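About Us

Hi, and welcome to Plirkton Local Guides! If you've landed on this page you're probably thinking about a trip to Zesitdale, or you grew up near here and typed the name in to see what came up. Either way, I'm glad you stopped by.

I started this site because I couldn't find a decent page about my own hometown. The valley got two lines in most guidebooks, and one of those lines was usually about the gas station. I'd come home from college for the summer, my roommate wanted to visit, and I ended up writing her a four-page letter on where to eat, which road to take and what time the mill pond gets its shade. She passed it on to her sister, the sister passed it on to people at work, and after a while I was answering questions from folks I'd never met. So I put it all online.

Zesitdale is a small district, 10 miles end to end if you follow the river. Ulleck is the market town and has the bus station, the courthouse and both of the hotels. Vrabec is the hill village at the upper end, with 300 people, one long street and the old stone chapel that most visitors come up for. Between the two it's orchards, sheep and a lot of very slow tractors (be patient, there's a passing place after the second bridge).
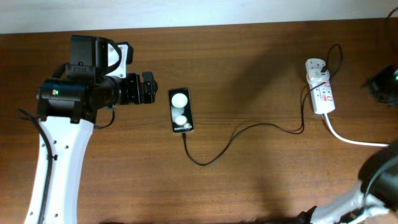 The chapel is what people write to me about most. The story we all learned in school is that it was founded in 1014 by a widow who had promised to build one if her sons came home. I can't prove a word of that. The oldest walls are certainly very thick and very plain, and there's a carved ram over the side door that has been touched so often its nose is gone. The festival is in July, when the whole street gets hung with green branches and everybody carries bread up the hill before breakfast. Come hungry!

So what do we do? Mostly we write. The website covers every village in the valley, with bus times, walks, places to stay, and a bit of history where I've managed to track it down. I also lead walking tours from May through October, starting at the fountain in Ulleck at 3 in the afternoon and finishing wherever the coffee is still on. The tours are small and pretty relaxed, and we stop a lot. If you have kids or bad knees, tell me when you book and I'll take the lower path by the river - it's prettier in spring anyway.

We make a printed map too. It's on its third version now, after I put the Vrabec parking lot on the wrong side of the stream in the first one and left out a whole footpath in the second. You can pick one up at either hotel or at the bakery across from the bus station.

I don't take money from restaurants or guesthouses to list them. If a place is on the site, I've eaten there or slept there, and paid for it. Places do close or change hands, though, and I don't always hear right away, so if you find something out of date please send me a note. Same goes for old photos, family stories, and corrections from people who know the valley better than I do (my aunts have sent plenty already).

The best way to reach me is through the contact form. I'm slow to answer during festival week and when it's apple picking time, but I do read everything. For tour bookings, put the month in the subject line and tell me how many of you are coming.

Hope to see you in the valley soon!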